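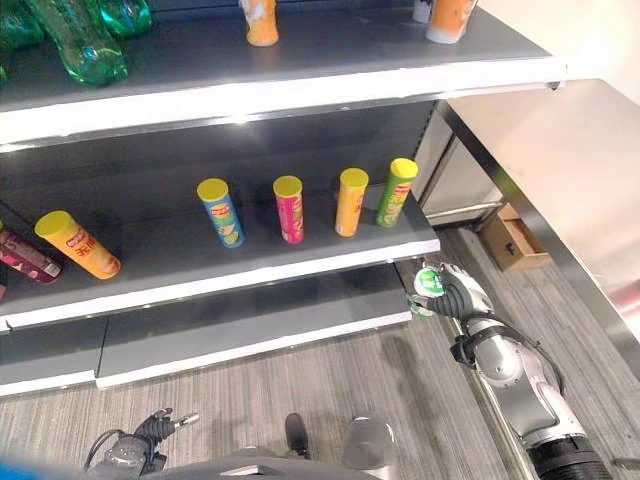 Chapter 4
Neutral Density Filters and Long Exposures

In Chapter 3 you learned how shutter speed, aperture, and ISO work together. Most of the exercises there asked you to deal with too little light. In this chapter you will deal with too much of it.

Suppose you want to photograph a river at noon and let the water blur. You set the ISO to its lowest value and close the aperture to f/16, and the meter still asks for a shutter speed of 1/60 second. The water will look sharp and choppy at that speed. You could stop down to f/22, but the whole picture would start to soften from diffraction, and you would gain only one stop. A neutral density filter solves the problem by cutting the light before it reaches the lens.

What you will learn

How filter strength is labeled, and how to convert between the labels
How to work out a new shutter speed once the filter is on
How to choose between screw-in and square filters
How to recognize and correct a color cast

4.1 Reading the label

A neutral density filter, or ND filter, is a piece of darkened glass or resin. It is called neutral because it is meant to reduce all colors of light by the same amount. Few filters manage this perfectly, and the strong ones often leave a warm or bluish tint. Section 4.5 covers the correction.

Makers use three systems to state strength. The first is stops. The second is the filter factor, written ND2, ND4, ND8, and so on, which tells you how many times longer the exposure must be. The third is optical density, where each 0.3 equals one stop. An ND8 filter, a 0.9 filter, and a three-stop filter are all the same strength. Check which system is printed on the rim before you do any math.

4.2 Working out the exposure

Each stop doubles the exposure time. Meter the subject without the filter, write down the shutter speed, and double it once for every stop. With a 10-stop filter, the time is multiplied by 1,024. Most photographers round this to 1,000, and the error is too small to see.

Take the river again. At 1/60 second without the filter, a 10-stop filter gives you an exposure of 17 seconds. A six-stop filter gives you 1 second — often long enough for fast water, though too short to smooth out a slow lake.

Focus before you attach a strong filter. Autofocus may not work through it, and the viewfinder of a DSLR will be nearly black. Once you have focus, switch the lens to manual so that it does not hunt when you press the shutter. If your camera has an optical viewfinder, cover the eyepiece as well, as stray light can enter there during a long exposure.

Exercise 4.1

Danai Katsaros photographs the harbor at Gastcombe at 1/30 second with no filter. She then adds a six-stop filter and leaves the aperture and ISO alone. Find her new shutter speed. Then find the speed she would need if she also opened the aperture by 2 stops.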